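Tsung-han Tse
February · 3 min read

1/ We finally dealt with the print corner at Gadlow. It used to be a printer on a filing cabinet with paper stored on the floor under it. Now it lives on the big white table with everything else we share. A few notes for anyone setting up the same thing in an open office.

2/ Pick the table first. We looked at a proper print stand from Tedetti and it would have held the printer and nothing else. A big table costs you floor space, but you get somewhere to put the paper down, and half of printing is putting paper down.

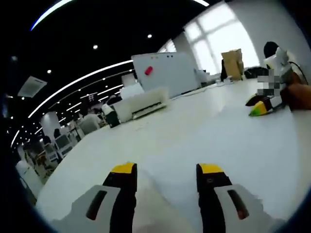
3/ Table space goes fast, so decide early what gets to stay on it. Ours still has a cardboard box standing at the far end, to the right of the whiteboard, and I'd like that flattened by the end of February. Same for the small white bits lying near the bottom of it. My rule is that if it doesn't print, hold paper or hold pens, it goes on a shelf.

18 likes · 4 replies

4/ Paper. We buy it from Hsieh, 300 sheets at a time, and that's enough for us. Before loading, fan the stack so the sheets separate. Most of our jams came from people dropping a new block straight in. Square the edges again afterward by tapping them on the table, long side first, then short side.

5/ Don't fill the support to the top either. I put in 30 sheets for a normal morning and more if somebody has handouts to run.
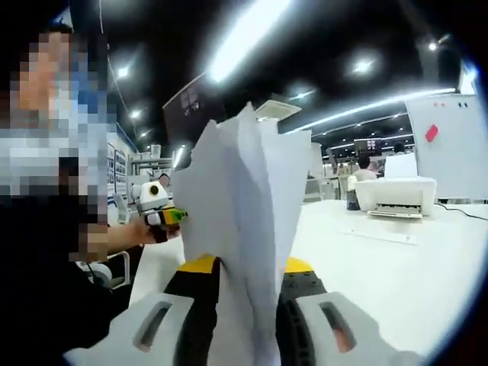 Loose paper, with the printer on the table behind it.

6/ The power cable is the part I'm least happy with. It comes out from behind the printer and goes across the tabletop. I want it clipped to the back edge and dropped straight down. Truveo makes a stick-on clip that held up fine under my desk, so I'll try those.

7/ Leave room in front of the output tray. I'd say a full sheet of paper plus a hand. If a mug ends up there, move the mug.

9 likes · 1 reply

8/ Someone asked why the whiteboard is up on the table too. It's where people write what's low — paper, toner, pens. We tried a shared list online and it stopped getting updated. The board does get updated, mostly because you're already standing there waiting for your pages.

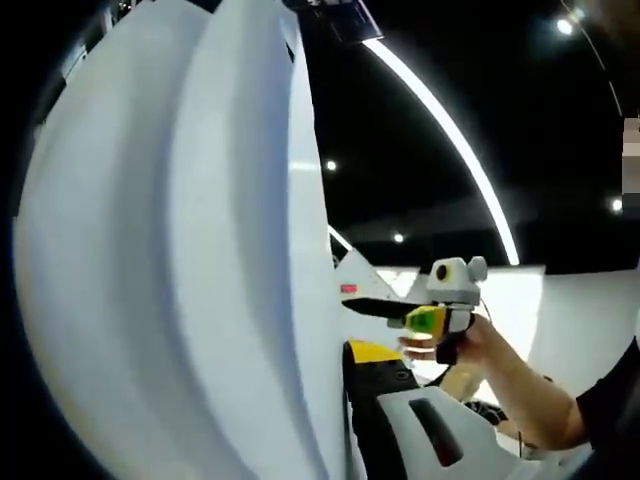
Over by the white triangular piece with the small red label.

9/ Still to do: the cable, the box, and a tray for one-sided scrap. I go through the scrap at 4 and anything with a blank back gets cut down for notes. I'll add to this thread once the clips are on.

26 likes · 3 shares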